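# Week 6 notes: teaching by hand (the coin unit)

Okay, so first the boring part: I moved the recording block to May because the arm is still at Brineck getting its wrist fixed. That's fine! We don't need the arm to collect demos, just the hand-held grippers and some patience.

The goal for each team is 300 demos of the sorting task. Of those, 276 go into training and the rest stay locked away until we test. Please don't peek at the held-out ones, and please don't "borrow" from another team's folder (you know who you are).

A few things I kept repeating in lab, so I'm writing them down:

- Slow down before you close the fingers. A fast grab looks cool and teaches the policy almost nothing about lining up.
- Start each demo from a different spot. Last year's group began every one from the same corner, and their policy fell apart once Khalil Daher nudged the setup a hand's width over.
- Keep the bad ones! Put them in the folder called `misses`. We'll use them in week 8 when we talk about recovery.
- Shiny objects and clear plastic are hard for vision. Glare moves when you move, so vary your angle and let the model see plenty of it.

Upload through Mulell as usual. If the sync stalls at 100 clips, log out and back in (I've complained, it's a known bug). The reading is chapter four of the Dudás packet, and yes, the bit on action chunking will be on the quiz.

Gripper views, with the fingers open in the last two:

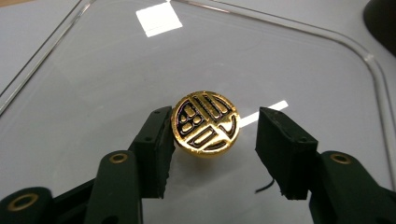
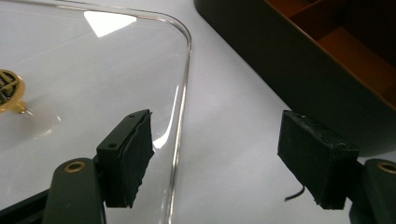
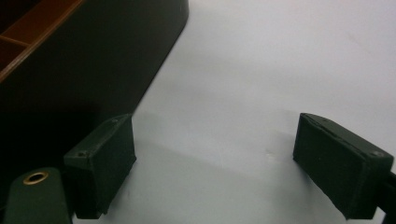

Beat Eberhard wrote back on the draft of this handout that 300 demos is too few if every team changes its start position each time, and that his own section didn't see steady results until they hit 496. He'd pool the recordings from two teams and let them train on the shared set.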